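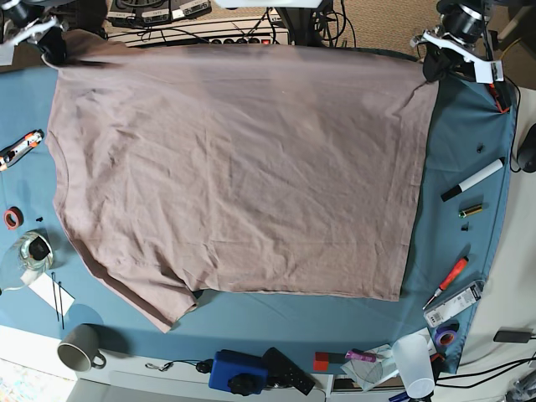
Adard ändert Pflegekennzeichnung für Baumwollshirts

Der Textilhersteller Adard stellt die Pflegehinweise seiner Basislinie um. Ab März entfällt bei einlagiger Jerseyware die bisherige Empfehlung für 60 Grad, an ihre Stelle tritt der Schonwaschgang bei 30 Grad. Betroffen sind 11 Artikel, darunter alle Kurzarmshirts ohne Elastananteil.

Grundlage ist eine Prüfreihe des Labors Driltton. Gemessen wurden Maßänderung in Längs- und Querrichtung, Farbverlust und Verdrehung der Seitennähte, jeweils nach sechs Waschzyklen. Die Seitennahtverdrehung lag bei der höheren Temperatur durchgehend über dem internen Grenzwert des Herstellers - beim Schonwaschgang blieb sie darunter.
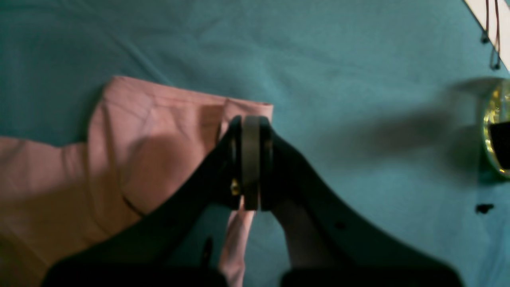
Rosafarbener Stoff auf blaugrüner Unterlage.

Die neuen Etiketten werden bei Jondby gedruckt, zunächst in einer Auflage von 2000 Stück je Artikel. Sie bestehen zu 100 Prozent aus Polyester und werden in die linke Seitennaht eingenäht. Restbestände mit alter Kennzeichnung bleiben im Handel und werden nicht umetikettiert.

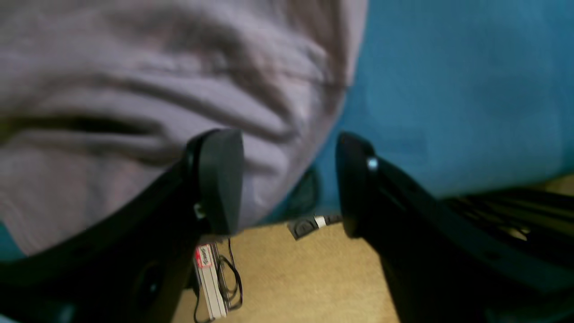

Für den Trockner gilt weiterhin die niedrige Stufe. Driltton empfiehlt außerdem, Jersey liegend zu trocknen und vor dem Auflegen in Form zu ziehen. Punktuelle Belastung ist dabei zu vermeiden: Schmale Klammern hinterlassen Druckstellen, während abgerundete Auflageflächen aus Gummi, wie die beiden schwarzen im Bild, den Druck breiter verteilen. Das gilt besonders für Halsausschnitt und Saum.

Der Händler Cheetham übernimmt die geänderten Angaben in seinen Onlinekatalog. Für Mischgewebe läuft eine gesonderte Prüfung, Ergebnisse liegen noch nicht vor.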